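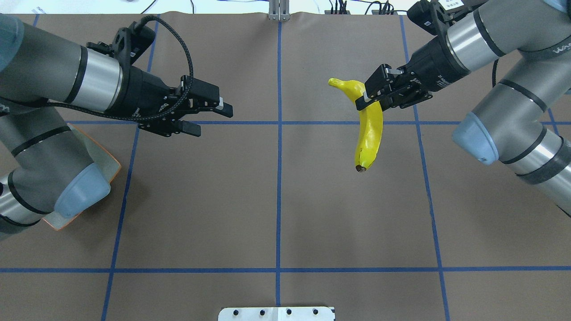 Banana over the papered table, blue tape grid underneath.

January, morning

Bench notes, table re-cover and produce set. Carrying on from the last page.

Old paper came up in one piece except along the back edge, where the glue had gone hard. Scraped that with the plastic blade. Do not use the metal one, it marked the top last time and the mark showed through as a ridge. Wiped down, left it to dry over coffee, then laid the new brown paper from the Bresgate roll. It is a heavier paper than what we had. It lies flatter and doesn't lift when something is dragged over it, but it creases if you fold it over the edge too sharply. I rolled the edge over instead and taped underneath.

Grid went down after that. Blue tape, 12 cm squares measured to the center of the tape. I started from the front left corner this time and worked back. Last time we started from the middle and ended up with odd strips along two sides that had to be explained to everybody. Snapped pencil lines first, tape second. One of the long lines wandered a little near the back and I pulled it and redid it. Don't stretch the tape when laying it. It creeps back overnight and the ends come loose.

Matte paper is better than the bare top for looking at things on. The bare top threw a glare from the ceiling lights and the yellow items washed out. Banana reads clearly against the brown now.

Produce set. Box came from Stivberg, their order line 1628, packed in shredded paper that got everywhere. Weighed the pieces on the small scale before they got mixed up with the old ones. Banana is 137 g. I had guessed lighter. The eggplant is the heaviest at 342 g and feels as if it has sand in it. Put both numbers on the card in the lid.

Notes on the banana, as it's the one people will ask for:

Surface is glossy and picks up fingerprints. Wipe with a dry cloth before use. Alcohol wipe took a bit of color off the pear, so keep it away from the rest.

Put down on its side it rocks and settles with the curve flat to the table. Set on its back it rolls over every time. If a starting position has to be repeatable, lay it on its side with the stem toward the back edge and the middle of the curve on a tape crossing.

Held near the stem it hangs with the blossom end down. Held at the middle it's closer to balanced but one end always drops a little. Weight is not even along the length, more of it seems to be in the fat part.

Stem end is the narrow bit and easiest to get hold of. Just below the curve is a good place. Right at the tip there isn't enough to hold.

There's a mold seam on the inside of the curve on ours. Sharp in one spot. Took it down with 400 paper, two or three passes, not more.

Afternoon

Put the orange, the lemon and the banana out one at a time on the same square and checked how far each one moved when the table was bumped. Orange went off its square on the first bump. Lemon turned but stayed. Banana didn't move. We need a ring or a bit of putty under the orange. Tried a washer from the Sproģis tin, too small. A cut slice of pipe insulation would do it, there is some in the cupboard under the sink.

Paper is holding up. One scuff near the front edge, mine, from the scale. Not worth patching.

The Orthorpe fruit from the old set is back in its bag with the split grape bunch. The colors don't match the new ones, their banana is closer to orange. Keep the two sets apart or the written records won't mean anything.

To do

Cut insulation rings, two sizes.
Label grid squares along front and left side, small letters, pencil first.
Order more blue tape, same width. Half a roll left.
Ask Stivberg whether they sell the pear separately.
Find the lid for the scale.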